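Seeing the "rinse your produce in baking soda or you're eating poison" post go by again with a big pile of shares, so I'm going to be annoying about it for a few posts. 1/

First, what the post claims. A "soak ritual" from a wellness brand called Trilusis, twelve minutes in their mineral powder, and your vegetables come out "992% cleaner." I have read that number a lot of times now. I still don't know what it's a percentage of. 2/

Cleaner than what? Unwashed? Washed in plain water? Cleaner by what measure, and who measured? The page has a chart with no label on the up-and-down axis. That's a drawing of a staircase. 3/

I wrote to them in June to ask. Got a very friendly reply from a Rosario Longo in customer care, who said the figure came from "internal testing on 31 items." Items of what? Grapes? Cabbages? I asked. No second reply so far. 4/

Let's be fair to the basic idea. Rinsing vegetables is good. Dirt is real, grit in leeks is real, and running water plus a bit of rubbing gets a lot of it off. I'm not arguing with your grandmother. 5/

And yes, there's some decent lab work where baking soda in water took certain residues off the skin of apples better than plain water did. Certain residues. Apples. Off the surface. That's a long way from "every vegetable, everything, gone." 6/

Whatever has soaked into the flesh isn't coming out in a bowl on your counter. The Trilusis page slides right past that with the word "purify." Watch for that word. It never has to mean anything. 7/

Then there's mushrooms. The ritual says to soak those too, the full twelve minutes, same as your greens. Why the same? A mushroom cap and a head of leafy greens have almost nothing in common except that you bought them on the same trip.

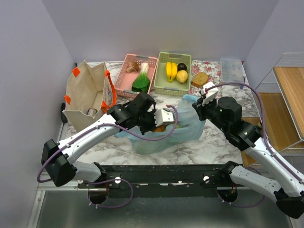 Mushroom and leafy greens, pink basket. Plain water is fine for both.

For mushrooms I do a quick rinse or a wipe right before cooking. For leafy stuff I pull the leaves apart and run water down into the base where the sand hides. No powder involved in either. 9/

My friend Védís Overgaard swears by the powder. She says the water turns cloudy and "you can see the stuff coming off." I asked her to stir a spoonful into a bowl with no vegetables in it. Cloudy. She's still using it, she paid for the big tub. 10/

Price, by the way. The big tub does 200 soaks if you use the scoop, and the scoop is tiny, and the instructions on the website say "2 scoops for leafy items." So it does 100. Somebody wrote both of those sentences and hit publish. 11/

A few people have already sent me the Kári Juhl video, where he soaks strawberries in salt water and little worms come out. OK. Fruit fly larvae do turn up in berries sometimes. Gross, but that's a different claim about a different problem, and table salt isn't what's in the tub. 12/

Someone else asked about the "food safe sanitizer" version from Nørgaard. Haven't looked at it closely. I'd want to know what's in it before I put it on lettuce, and if the answer is "a proprietary blend" I'd put it back on the shelf. 13/

Also please don't use dish soap. Produce is porous and soap isn't made to be eaten. I can't believe this one keeps coming around, but it was in the replies three times before lunch. 14/

What would change my mind on the powder? Same vegetables, same batch, half in the powder and half under the tap, tested by a lab that doesn't sell powder. Publish the method. I'll happily post the results either way – even if I have to eat this whole thread. 15/

Until then I'm sticking with the tap, clean hands, and a brush for potatoes. Muting replies around 9 pm, I have dinner to make. 16/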